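Chapter 2
Where Things Live: Storage and the Working Kitchen

When I was small, my grandmother could reach for the salt with her eyes shut, and so could every one of her daughters — in her kitchen, at least. Put them in a neighbor's and they opened 30 doors looking for a spoon. In this chapter we'll be thinking about why that is, and about how a household decides, mostly without ever talking it over, where its things belong.

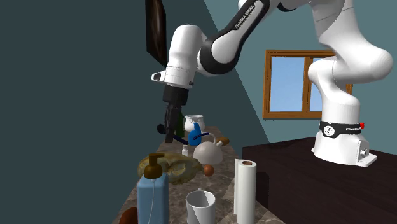 Figure 2.1 A crowded kitchen counter.

You'll meet Wanda Jabłońska, who cooked in the same narrow room in Gellen until she was 81 and moved the flour bin only once (she regretted it!). You'll also read part of a long letter from Tapio Savolainen, who drew floor plans of his friends' pantries for the sheer pleasure of it.

Before you go on, take a slow look around the kitchen you know best, and jot down what sits within arm's reach of the stove. Keep your notes handy — we'll come back to them in Section 2.3.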